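인쇄하기 | 이메일로 보내기
공유 2 | 댓글 3

3. 공동 작업대의 공간 구성과 물품 배치

3.1 대상 공간

본 절에서는 Cluma 작업실의 공동 작업대와 벽면 수납부를 대상으로 물품의 배치와 회수 과정을 기술한다. Cluma는 소형 물품의 손작업을 여러 명이 한 작업대에서 병행하는 공간으로, 개인별 작업대를 두지 않는다. 작업자는 작업대의 양쪽 긴 변을 따라 착석하며, 좌석은 고정 배정되지 않는다. 작업 종류에 따라 앉는 위치가 달라질 수 있으나 동일 작업이 진행되는 동안에는 자리를 옮기지 않는 것이 운영 지침이다.

앞선 연구인 Prellska 조사에서는 1인용 작업대를 분석 단위로 삼았다. 이 경우 상판의 경계가 작업 영역의 경계와 일치하므로 물품의 소속을 판정하는 데 별도의 기준이 필요하지 않다. 공동 작업대에서는 상판이 연속되어 있고 작업자 사이에 칸막이가 없어 동일한 판정 방식을 적용할 수 없다. 따라서 본 연구는 상판을 물리적 경계가 아닌 도달 범위에 따라 구분하였다.

도달 범위는 착석 상태에서 상체를 세운 채 손이 닿는 영역(이하 근접역), 상체를 앞으로 기울여야 손이 닿는 영역(이하 신전역), 착석 상태로는 닿지 않는 영역(이하 외역)으로 나눈다. 인접한 작업자의 근접역이 겹치는 부분은 중첩역으로 따로 표기하였다. 중첩역은 면적이 작더라도 물품의 이동이 자주 발생하는 구간이므로 근접역에 합산하지 않았다.

3.2 상판과 수납부

상판은 백색이며, 표면에 구획선이나 위치 표시를 두지 않았다. 구획선을 두지 않은 것은 작업 종류가 바뀔 때마다 선을 다시 붙여야 하는 문제 때문이다. 다만 이러한 구성에서는 정위치의 개념이 성립하기 어렵고, 물품을 어디에 되돌려 놓을 것인지가 작업자의 기억에 의존하게 된다. 백색 상판에서는 백색 또는 반투명 소형 물품의 윤곽이 약해지는 점도 고려해야 한다. 정리 단계에서 누락되는 물품의 성격을 해석할 때 색상 대비를 별도 항목으로 둔 것은 이 때문이다.

수납부는 벽 쪽에 위치하며, 선반 위에 백색 플라스틱 보관함을 올려 두는 방식이다. 보관함은 내용물을 바깥에서 확인할 수 없으므로 식별은 위치에 의존한다. 작업자가 수납부에 접근하려면 좌석에서 일어나야 하고, 작업대와 선반 사이의 통로를 다른 작업자의 등 뒤로 지나가야 한다. 작업 도중 보관함을 여닫는 횟수가 제한되는 조건이라고 할 수 있다. 작업대와 수납부의 관계는 그림 2와 같다.
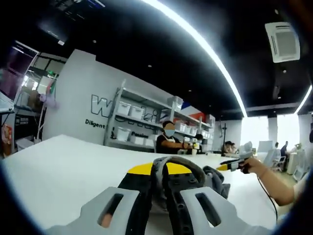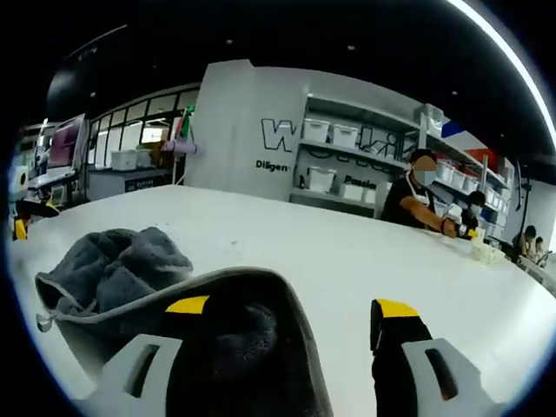
그림 2. 백색 공동 작업대와 벽 쪽 선반. 두 사진 모두 작업대 건너편에 작업자가 앉아 있고 뒤편 선반에 백색 플라스틱 보관함이 놓여 있다. 아래 사진의 작업대 왼쪽에는 짙은 회색 수건이 있다.

수납부와 작업대 사이의 이동은 반출, 반입, 재배치로 구분하였다. 반출은 보관함에서 꺼낸 물품을 상판에 처음 내려놓는 동작까지를 말한다. 반입은 상판의 물품을 보관함에 넣고 보관함을 제자리에 두는 동작까지이다. 재배치는 보관함을 거치지 않고 상판 위에서 물품의 위치가 바뀌는 경우로, 손에 쥔 채 작업에 사용한 뒤 같은 자리에 내려놓은 경우는 포함하지 않는다.

3.3 물품의 분류

상판에 놓이는 물품은 Zostotent 분류표를 수정하여 사용하였다. 원래의 분류표는 용도만을 기준으로 하므로 같은 물품이 작업에 따라 다른 항목에 들어가는 문제가 있다. 본 연구에서는 용도 대신 상판에 머무는 방식을 기준으로 삼아 다음과 같이 정의하였다.

가. 휴대물: 작업 중 손에 들고 사용하며 동작 사이에만 상판에 놓이는 물품. 손잡이가 있는 공구가 대표적이다. 전선이 연결된 공구는 본체의 위치와 함께 전선이 지나는 구간도 점유 영역으로 본다.

나. 정치물: 한번 놓이면 작업이 끝날 때까지 위치가 유지되는 물품. 컵, 소형 용기, 받침류가 여기에 속한다.

다. 산포물: 낱개의 크기가 작고 여러 점이 모여 하나의 무리를 이루는 물품. 개별 위치를 기록하지 않고 무리의 외곽선을 기록한다.

라. 직물류: 수건, 닦음천 등 형태가 고정되지 않는 물품. 접힌 상태와 뭉쳐진 상태를 구분하여 표기한다.

휴대물의 전선을 점유 영역에 포함한 것은 예비 관찰의 결과를 반영한 것이다. 전선이 상판 가장자리를 넘어 아래로 내려가는 배치에서는 상판 점유가 작지만, 전선이 상판을 가로지르는 배치에서는 그 위에 다른 물품을 놓기 어렵다. 본체의 면적만으로 계산하면 후자의 점유가 과소평가된다.

직물류는 분류상 가장 문제가 많은 항목이었다. 접힌 수건은 정치물과 유사하게 행동하지만, 펼쳐지거나 뭉쳐진 수건은 다른 물품을 가릴 수 있고 상판의 물품과 함께 밀려 이동하기도 한다. 또한 작업자가 수건을 자신의 물품으로 인식하는지 공용 물품으로 인식하는지가 일정하지 않았다. 이에 따라 직물류는 소속을 판정하지 않고 위치와 형태만 기록하였다.

3.4 기록 절차

관찰은 5월에 실시하였다. 기록 단위는 물품이 상판 또는 보관함에 놓이고 손이 떨어지는 시점까지의 배치 동작이며, 분석에 포함된 배치 동작은 539건이다. 손이 물품에 닿았으나 위치가 바뀌지 않은 경우, 그리고 물품이 의도 없이 밀려난 경우는 제외하였다. 의도의 유무를 판단하기 어려운 경우에는 손바닥이나 손가락이 물품을 감싸 쥐었는지를 기준으로 하였다.

기록자는 2명으로, 동일한 기록지를 독립적으로 작성하였다. 기록지의 항목은 물품 분류, 출발 영역, 도착 영역, 동작 구분의 순서로 배열하였다. 두 기록이 일치하지 않는 항목은 합의하여 확정하고, 합의에 이르지 못한 동작은 미분류로 남겨 비율 계산에서 제외하였다. 비율은 미분류를 제외한 전체를 100으로 두고 산출하였다.

작업자의 자세는 별도의 변수로 다루지 않았으나, 신전역에 대한 배치에서는 상체의 기울임이 수반되므로 도착 영역을 통해 간접적으로 확인할 수 있다. 마스크와 앞치마의 착용은 작업실의 일반 복장 기준에 따른 것으로, 배치 동작의 분류에는 사용하지 않았다.

3.5 배치 양상

휴대물은 대부분 근접역에 놓였으며, 놓이는 방향은 사용하는 손과 같은 쪽이었다. 전선이 있는 공구에서는 전선이 나오는 쪽으로 위치가 치우치는 경향이 뚜렷하였다. 작업자가 공구를 반대쪽에 내려놓으면 다음 동작에서 전선이 몸 앞을 가로지르게 되므로, 전선의 방향이 사실상 정위치의 역할을 한 것으로 해석된다.

정치물은 신전역에 놓이는 비율이 높았다. 근접역을 작업에 사용하기 위해 컵과 용기를 앞쪽으로 밀어 두는 방식이며, 맞은편 작업자도 같은 방식을 취하면 정치물이 상판 중앙에 모이게 된다. 중앙에 모인 정치물은 공간을 구분하는 효과를 가지는 한편, 정리 시 소속이 불분명해지는 원인이 되었다. 작업 종료 후 마지막까지 상판에 남은 물품 중에는 이 구간의 용기류가 많았다.

산포물의 무리는 작업이 진행됨에 따라 외곽이 넓어졌다. 초기에 좁은 범위에 모여 있던 물품이 손에 집히고 되돌려지는 과정에서 옆으로 퍼지고, 인접한 무리와의 간격이 줄어든다. 간격이 손 너비보다 작아지면 작업자는 무리를 다시 모으는 동작을 하였는데, 이때 이웃한 작업자의 물품이 섞이는 사례가 확인되었다. 얕은 받침을 사용한 자리에서는 외곽의 확장이 받침 안쪽으로 제한되었다.

직물류의 위치는 작업 위치와 관련성이 낮았다. 닦는 동작이 끝난 지점에 그대로 남는 경우가 많았고, 작업자가 공간을 필요로 할 때 옆으로 밀어 놓는 동작이 이어졌다. 접어서 놓는 동작은 주로 작업 종료 시점에 나타났다. 작업 중 뭉쳐진 직물 아래에 소형 물품이 들어간 사례도 있었으며, 이러한 물품은 직물을 들어 올리기 전까지 회수 대상에서 누락되었다.

3.6 회수와 정리

작업 종료 후의 정리는 3단계로 진행된다. 첫째 단계에서 각 작업자는 자신의 근접역에 있는 물품을 종류별로 모은다. 둘째 단계에서는 모은 물품을 보관함에 넣는다. 셋째 단계에서 상판을 닦고 보관함을 선반에 올린다. 운영 지침은 단계의 순서만 규정하고 담당자를 지정하지 않는다.

단계별로 보면 첫째 단계의 수행은 작업자 간 차이가 작았다. 차이가 커지는 것은 둘째 단계로, 보관함을 작업대로 가져오는 방식과 물품을 선반 쪽으로 들고 가는 방식이 혼재하였다. 전자에서는 상판에 보관함을 놓을 자리가 먼저 확보되어야 하므로 재배치가 추가로 발생한다. 후자에서는 재배치가 적은 대신 통로에서 작업자가 서로를 기다리는 시간이 생긴다. 두 방식의 우열은 상판의 잔여 면적에 따라 달라지며, 산포물이 많은 작업에서는 보관함을 가져오는 방식의 누락이 적었다.

선반에 올린 보관함의 위치는 반출 당시와 일치하지 않는 경우가 있었다. 외형이 같은 보관함을 나란히 두면 좌우가 바뀌어도 외관으로는 드러나지 않고, 다음 반출에서 뚜껑을 열어야 오류가 확인된다. Van Damme의 수납 지침은 뚜껑과 본체 양쪽에 동일한 표식을 붙이도록 하고 있으나, 뚜껑끼리 뒤바뀌는 경우에는 표식이 오히려 혼동을 일으킬 수 있다. 본체 앞면에만 표식을 두고 선반의 해당 위치에 같은 표식을 대응시키는 방식이 본 작업실의 조건에는 더 적합하다고 판단된다.

3.7 해석상의 제한

본 절의 결과는 단일 작업실에서 얻은 것이며, 칸막이가 있는 작업대나 좌석이 고정된 공간에 그대로 적용할 수 없다. 도달 범위를 기준으로 한 영역 구분은 체격에 따라 경계가 달라지므로 작업자 간 면적 비교에는 사용하지 않았다. 또한 직물류 아래에 가려진 물품은 발견된 시점에만 기록할 수 있어, 가려진 상태가 지속된 시간은 산출하지 못하였다.

상판의 색상과 물품 식별의 관계도 추가 검토가 필요하다. 백색 상판에서 반투명 물품의 회수가 늦어지는 경향은 관찰되었으나 동일한 물품을 다른 색의 상판에서 비교하지 않았다. 4절에서는 상판 일부에 유색 받침을 둔 조건을 추가하여 산포물의 외곽 확장과 회수 순서를 비교한다.

최종 수정 2026-07-31
인쇄하기 | 이메일로 보내기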